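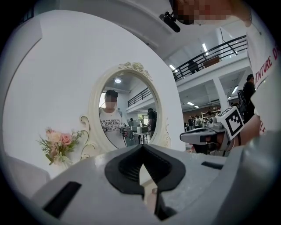

Sumeya Gudeta wanted to know, before the rest of us had even found somewhere to put our bags, whether a robot taught by a left-handed person would grow up left-handed too. It got a laugh, and then it got a proper answer, and that rather set the tone for our visit to the Dekside open day at Mermont. (The answer, for those who missed the trip, was that the arm back in their workshop has only the one hand most days, so it doesn't much matter which of yours you use, but with two arms running it matters a great deal and they keep a note of it.)

I'll admit I had gone along expecting to stand behind a rope and watch a big orange arm move boxes, as we did on our last outing. What we got was a good deal friendlier. The Dekside people do most of their teaching with hand-held grippers – grey things, with two black rubber finger pads at the business end that are finely ridged so they can hang on to what they pick up. You squeeze the trigger, the jaws close, and whatever you do is recorded so that a robot can learn from it later. There was one with a white cube on top carrying a blocky black and white pattern, and a small round camera beside it. The pattern, we were told, helps the computer work out where the gripper is and which way it's pointing, and I can report that our host explained this three times to three different members with no loss of good humour.

The hall itself suited the day well, with the balcony above for anyone who wanted to lean on the railing and look down on proceedings. I was very taken with the oval mirror on the white wall, all scrolls and carved flowers, with a bunch of artificial roses below it in pink and peach. I have been looking for one like it for our hallway for years and came very close to asking if it was for sale.

Dekside have 1,119 recordings so far in the set they call Keletti, which is all household jobs: folding, stacking, putting lids on and taking them off again. A second set, Chala, is smaller at 377 and deals only with cups, and you would be surprised how many ways there are to pick up a cup once you start thinking about it. Each of us had 15 minutes with a gripper if we wanted it, and most did. My own turn was spent moving teaspoons from one side of a tray to the other. I dropped two, and was kindly told to carry on, as they like to have the fumbles as well so the robot can see how a person recovers from one. I found that a great comfort and have been repeating it at home whenever I drop something.

There were plenty of good questions over tea. Several of us asked about arthritis and whether the trigger could be made lighter, and they took that down and promised a softer spring to try. Somebody asked about jobs, as somebody always does and should, and the reply was frank enough – they don't know how it will all shake out, and would be wary of anyone who claimed to. Sumeya asked four more questions, by her own reckoning, and has been offered a return visit to try the two-handed set-up.

We have been invited back as a group as well, and there are eight places. If you would like one, put your name on the sheet by the kettle or catch me after the next meeting. Wear flat shoes, bring reading glasses if you use them, and do have a go with the teaspoons.

Last updated: May 2023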